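Consumer Behavior, Unit 5: Why Spending Hurts (and Why Sometimes It Doesn't)

Course notes by Evanthia Dimitriou

Welcome back! Last unit was heavy on supply and demand curves, so I'm happy to say there is only one graph in this one, and you'll be drawing it yourselves. We're going to talk about the small sting people feel when they hand over money, why the sting changes with the way they pay, and what stores, banks and budget-minded grandmothers have done with that fact. I love this unit. Everybody in the room has been running experiments on it since their first allowance.

Please read these notes before the session and bring one receipt, paper or electronic, for something you bought in November. Black out anything you don't want a classmate to see.

1. The pain of paying

Start with a plain question. You want a sandwich, the sandwich costs less than it's worth to you, so you buy it. In the standard model from Unit 3 that's the end of the matter: you compare two values and pick the bigger one. The price counts only as other things you could have bought.

But watch people at a counter and you'll notice that parting with money seems to be unpleasant all by itself. Researchers call this the pain of paying. It is a cost felt at the moment of payment, on top of the price. Someone who feels a lot of it may walk away from a purchase that would have made them better off. Someone who feels very little may walk out with a bag full of things they didn't want much in the first place.

Two features of a payment seem to matter most.

Timing. How far apart are the paying and the enjoying? A vacation paid for in spring can feel free by summer. A vacation paid for afterward, month by month, can feel like a punishment for having had fun.

Notice. How much attention does the payment demand? Counting out bills takes attention. A subscription that renews while you're asleep takes none.

Keep those two words handy, they come up in every section.

2. Cash, cards and phones

Cash scores high on notice. You count it, you see the stack get thinner, and when it's gone it's gone. The paying and the getting also happen in the same few seconds, so timing works in the same direction.

Cards loosen both. You make the same gesture for a pack of gum and for a refrigerator (try to think of anything else in life where that's true!), and with a credit card the money leaves your account on another day entirely, bundled with a lot of other purchases. Phones loosen things a little more.

A word of caution about the evidence. Many studies find that people spend more with cards than with cash, but the size of the gap moves around a great deal from study to study, and people who carry mostly cash may differ from people who carry mostly cards in the first place. A student who brings a card because she plans a big purchase will look, in the data, like a student who spent more on account of the card. When you read a claim in this area, ask who chose the payment method. If the shoppers chose it themselves, be careful. If it was assigned at random, you can relax a bit. 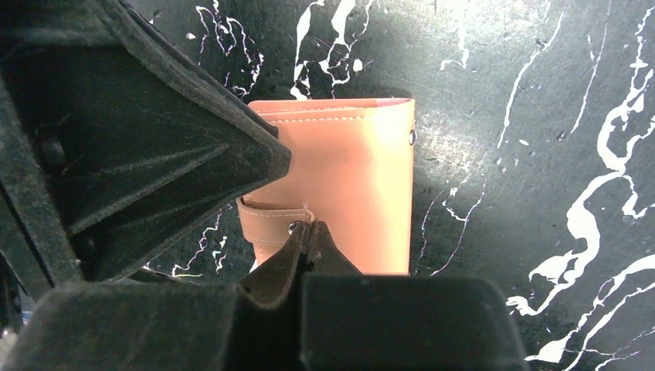 Reading time for the rest of this handout: 5 minutes

3. Mental accounting

Money is supposed to be fungible, meaning any dollar can stand in for any other. People don't treat it that way. They sort it into jars, some real and some imaginary: rent, groceries, fun, the birthday check from an aunt. A dollar in the fun jar gets spent more easily than a dollar in the rent jar, even when both sit in the same bank account.

My favorite case comes from our own class project. Padmavathi Mudaliar, who taught this course before me, had students keep a spending diary, and the project has continued every year since. The current collection has 532 entries from 112 students. Each entry records the item, the price, the payment method, and the "jar" the student felt the money came from. What comes up again and again is the refund. Students who returned a sweater wrote that the money felt like a gift, and they spent it on things they had said no to the week before. It was their own money the whole time!

You'll find the same thing in tax refunds, found bills in coat pockets, and store credit. When you write up your own diary, look for any dollar that changed its personality when it changed jars.

Is mental accounting a mistake? I'd argue it often isn't. Jars are a cheap way to control yourself. A family with a grocery envelope doesn't have to redo the whole household budget in the cereal aisle - they look in the envelope. The trouble comes when the walls get too rigid, for instance when someone keeps savings at a tiny interest rate while carrying a card balance at a large one. We'll work that case through in class with real arithmetic, so bring a calculator.

4. Prepaying and flat rates

Consider two gyms in the made-for-homework town of Budilmont. The Ravik gym charges per visit. The Bakhtiari gym charges a flat monthly fee. A member who goes rarely would save money at Ravik, and yet plenty of people in that position pick the flat fee. Why?

Part of the answer is hope (they expect to go more than they do). Part of it is the pain of paying. At Ravik every visit comes with a sting at the door, right when you're trying to enjoy yourself, or at least trying to enjoy having gone. At Bakhtiari the sting comes once and the visits feel free. Some people will gladly pay extra for that feeling, and I don't think we should be too quick to call them foolish.

There's a second effect, and it runs the other way. Right after a big payment, people use the thing a lot, to get their money's worth. As the payment fades from memory, use drops off. So a yearly fee may bring a crowd early and an echo later on.

Here comes your graph. Put months on the horizontal axis and visits on the vertical axis. Draw one line for a member who pays once a year and another for a member who pays the same total in monthly pieces. Then write a sentence or two on which member you expect to renew, and why. There are several defensible answers, and I enjoy reading all of them.

5. Adding the sting back

Up to now the sting has been fading. Some people want it back! Common methods are cash envelopes, a waiting period before large purchases, and phone alerts after each payment. Drokum, the budgeting worksheet we use in the lab, does it in a simple way: you enter every purchase by hand. It is slow, and the slowness is the useful part. Typing "coffee" for the fourth time in a day gets your attention.

Try it for one week before the lab. Don't change what you buy on purpose. Just record it, and pay attention to whether the recording changes anything.

For discussion

Think of a payment you stopped noticing. When did you last check the amount?

Would you rather pay for a concert months ahead or on the night? Does your answer change if it's a dentist visit?

Should a city make bus fares feel more like Ravik or more like Bakhtiari? Consider riders who can't easily pay a month ahead.

To hand in

The graph from section 4, your week of Drokum entries, and 3 diary entries in the class format (item, price, payment method, jar). Diaries are graded on completeness. What you spend your money on is your own business, and I promise I've seen stranger carts than yours.

Questions about the diary format can go on the course board, where other students will probably have the same one.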